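Cables & Cords > Storage and tidying
Thread: Cardboard and cable loops – does any of this do anything?
Views: 1419

benes_sab
12 February 2024
My sister-in-law has been sending me links to the Orkasska method and I would like someone to talk me out of it, or into it. The short version is that you throw away your plastic tubs, put all your cords in cardboard, and fold each one into a tall loop instead of a round coil. The claims are that cardboard "lets the cord breathe" and that a tall loop "respects the memory of the wire." There is a starter kit. It has cardboard sleeves in it and it costs 95 dollars.
I have a closet full of chargers, extension cords and old monitor cables, all black, all the same to look at. I do want it sorted out. I don't want to pay for folded paper.
Sabina

hcoste
Save your money. A cord doesn't breathe. The jacket is there so nothing gets in or out.
I've kept cords in plastic tubs, in a coffee can and in a drawer with batteries rolling around on top of them. The ones that died on me died at the plug end, where they get yanked. I can't think of one that died of plastic.

Flatpack_Ludi
Slight pushback on the tubs. I had a clear tub in an attic and the cords in it came out tacky. Same kind of cords in a moving box next to it were fine. So maybe there is something to cardboard, even if the breathing talk is silly.

hcoste
How old were the ones in the tub, and how old were the ones in the box?

Flatpack_Ludi
The tub ones were older. OK, fair. But they were next to each other all that time.

hcoste
Then you have old cords that went sticky in a hot attic. I'd believe that of old cords anywhere.

agathe_g
I worked in the prop room at Flesadance for six seasons and we had more cable than costumes. Nobody folded anything into a tall loop. Over-under coil, a tie at the top, on a hook. If you fold a cord long and narrow, all the bending goes into the two ends of the loop, and that is where it goes flat and stays flat. Do it the same way every time and it gets bent in the same place every time.
I've never seen the Orkasska people say how tight the bend at the top should be. I looked through two of the videos. They say "gentle."

S_Besnard
Disagree with Agathe a little. I've done long loops on phone and lamp cords for years and they're fine. They fit in a shoebox standing up, and I can see all of them from above. A round coil on a thin cord springs open and grabs its neighbor. Over-under is great for long heavy cable. For a short charging cord it's overkill, and most people get it wrong and end up with a twist in it anyway.

agathe_g
"Fine" meaning they still charge, or fine meaning you can lay one on the floor and it lies flat?

S_Besnard
They still charge. I don't need them to lie flat, I need them to charge.

agathe_g
Then we want different things from a cord, and that's OK. I still wouldn't tell a stranger to do it.

Marchal_fan
Has anyone here tried the kit? It's easy to knock something you haven't used. I bought mine in July and my drawer is still tidy, which is more than I can say for any other system I've tried. The sleeves are a nice weight and they take pencil well.

benes_sab
That's good to hear, but how much of that is the sleeves and how much is that you sat down one afternoon and threw half of it out?

Marchal_fan
Probably the second thing, mostly. But I wouldn't have sat down without the kit.

hcoste
That's the most expensive chair I've ever heard of.

Flatpack_Ludi
Be nice. I'm curious about the cardboard itself, though. What do people use? I have flattened boxes from the move and they're big, so I could cut dividers. My worry is bugs and damp. The closet at our place in Restthorpe has an outside wall.

S_Besnard
Damp is a real reason not to use cardboard. It goes soft along the bottom and then the whole box leans. On an outside wall I'd stick with a tub and cut cardboard dividers to stand inside it. You get the slots without the soggy floor.

hcoste
Agree with Sandrine on that one. Write that down, it won't happen often.

agathe_g
Also look at your folds before you cut dividers. A sheet that has already been creased will want to bend there whether you like it or not. Cut on the crease or well away from it.

Flatpack_Ludi
Good tip, thanks. Most of mine have at least one long fold, so I may get fewer dividers out of them than I was counting on.

DrawerFullOfMystery
Can I ask a basic question? How do you know a kinked cord is bad? I've got one with a flattish part and it works. My dad says toss it, and my dad also says you can't charge a phone overnight.

agathe_g
Depends what it carries. For a phone or a mouse, if it works when you wiggle it and the jacket isn't split, I'd keep it and stop bending it there. For anything that plugs into the wall and runs a heater or a kettle, I wouldn't keep it. Unplug first, then run it through your fingers. If it's thinner in one spot, or you feel a lump, out it goes.

DrawerFullOfMystery
So "gentle" again?

agathe_g
Ha. No. For a thin cord, a bend you could fit a tennis ball into. That's my rule and I have no study for it, so be as suspicious of me as you are of them.

Marchal_fan
The Orkasska booklet says 10 loops maximum for a long cord. Is that at least sensible?

hcoste
Ten loops of what size? You can't have a maximum without a size. This is my whole problem with these systems, they give you a number so it sounds measured.

benes_sab
Update from me. I didn't buy it. I'm using the tall loop for the short stuff, as Sandrine does, and Agathe's coil for the extension cords. I'm not convinced by the loops yet. A black cord bent over into a tall narrow loop does look neat, but you can get a tight bend at the top and a bit of a kink coming down the side, and that's the part I'd expect to go first.

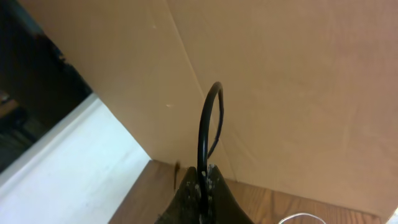
So the short ones are on probation. I've put a pencil mark on the tag of every cord that already had a flat spot, and if I see new ones by July I'm going back to round coils and a bigger tub. The sister-in-law has been told the closet is breathing normally.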